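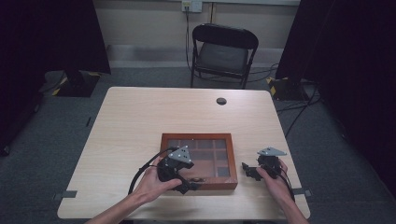

A Saturday at the Turstead Winter Collectors' Fair

December 23, 2023

I had promised myself I wouldn't go out two days before Christmas. The cards weren't finished, the spare bed wasn't made, and there was a ham to pick up before five. But the Turstead fair only comes around twice a year, once in July and once in the dead of winter, and the July one is so hot under that tin roof that I've given up on it altogether. So I left a note on the fridge and took the 45 bus out past the river, with a thermos of coffee and a list of things I absolutely was not going to buy.

The fair is held in the old wool exchange, a long building with high windows and a floor that slopes a little toward the street (put a marble down at one end and you'd be chasing it for quite a while). Admission is 6 dollars, and for that you get a hand stamp and a map that was plainly drawn for some other year. The coffee stand has moved. The stamp people have moved too, and were a bit put out about it. But half the pleasure of the place is getting lost in it, and I had been around the mineral tables twice before I'd even unbuttoned my coat.

Boxes and cases

I'm a thimble and button person myself, as longtime readers will know, and what I always need is somewhere to put them. A shallow wooden box with a glass lid and little square compartments is my favorite sort of thing in the world. You can lay it flat on a table and look straight down at everything without touching it, and thin dividers take up so little room that even a nine-square box will hold a decent small collection. The deep ones are handsome, but everything rolls into the corners and sits in shadow.

The best stall for these belongs to Herrero, at the far left by the side doors. It's run by Macarena Robles, and I must have kept her talking for half an hour. She told me she looks at the corners of a box before anything else, and then at whether the lid sits level when it's closed. She also told me to stop lining mine with felt, which sheds and holds the dust, and to try plain cotton cut a hair smaller than each square. I wrote that down on the back of my bus ticket. I had been gluing felt into boxes for years – quite proudly, too!

Prices were fair, I thought. The plain boxes began at 45 dollars and the big cabinets with drawers climbed a long way from there. One at the back was marked 497, and I walked past it three times with my hands in my pockets.

The talk upstairs

At noon there was a talk on glass buttons in the upper room, where the heating works almost too well. The speaker was from the Okska Button Society and brought trays of her own to pass along the rows, which I thought was very brave of her. She was especially good on the backs of buttons, the shanks and loops and little mold marks, and how much you can learn by turning a thing over. The room can hold up to 200 people and it was nowhere near that, so we all shuffled forward and made it cozy. The questions ran long. One gentleman wanted to talk about military buttons and kept going until the soup arrived.

The soup, by the way, was leek and potato, and came with a proper roll. Last winter it was tomato and rather thin, so this was a great improvement.

What came home with me

One card of green buttons, two thimbles (one of them dented, but such a pretty border), and a secondhand paperback put out by Ultance on caring for small collections. I read most of it on the bus and missed my stop. I didn't buy a box. I wanted to measure the shelf first, and I'm still a little sorry about it – Macarena says she'll be back in July, so perhaps I'll have to brave the tin roof after all.

If you're going yourself, come in by the street entrance, where the line moves faster, and bring cash for the smaller tables. The bathrooms are down the stairs behind the coins. I did get the ham, with ten minutes to spare.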